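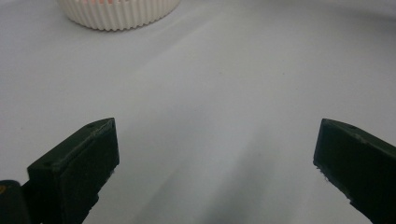

*White ribbed container on a pale surface.*

## Garage tips for looking after an older car

These notes are for cars that live under a cover most of the year and come out for a show or a Sunday run. Mine is a Stornska coupé, but most of it applies to anything with a steel body and a carburettor.

**Washing.** Rinse first, then wash from the roof down with two buckets, one for soap and one for rinsing the mitt. Do the sills and the bottoms of the doors last, with an old mitt you don't use anywhere else. Dry the door shuts and the boot gutter by hand. Water sits there for days.

**Chrome.** Warm soapy water does most of the work. For light pitting, use a ball of aluminium foil dipped in water and very little pressure – try it on the back of a bumper first. Wax afterwards.

**Wheel nuts.** Clean the threads with a wire brush and leave them dry unless the handbook says otherwise. My handbook gives 90 newton metres for the steel wheels. Yours may differ, so look it up. Check them again after the first 40 kilometres.

**Tyres in storage.** Pump them up a little harder than normal, staying under the maximum marked on the sidewall, and move the car half a wheel turn each month. Let them back down to the usual pressure before you drive. Ignacio Godoy puts old carpet under his and has had no flat spots on the Galdale estate in three winters. I use offcuts of foam.

**Battery.** Take the earth lead off first and put it back last. If you have power in the garage, a small maintenance charger is better than a long charge every few months. Wipe white crust off the terminals with bicarb and water, rinse, dry, and smear on petroleum jelly. Wear gloves and glasses for that.

**Small parts.** Put screws and clips into containers in the order they come off, and label each one with masking tape. I lost a Brøndum door handle spring by trusting my memory, and a replacement took until August to arrive.

**Leather seats.** Vacuum the seams before any cleaner goes on. Wiesława Zalewska, who retrims seats, recommends a barely damp cloth and a soft nailbrush for the creases. Test conditioner under the squab.

**Rust spots.** Sand back to bright metal, wipe with prepsol, and prime the same day. I start with 180 grit and feather the edges of the paint with 300. Rustell converter is fine inside a chassis rail, but I wouldn't put it under topcoat.

**Covers.** Indoors, use one that breathes. Plastic sheeting traps damp against the paint – keep it for the lawnmower. Shake the cover out before it goes back on, and never pull it over a dusty bonnet.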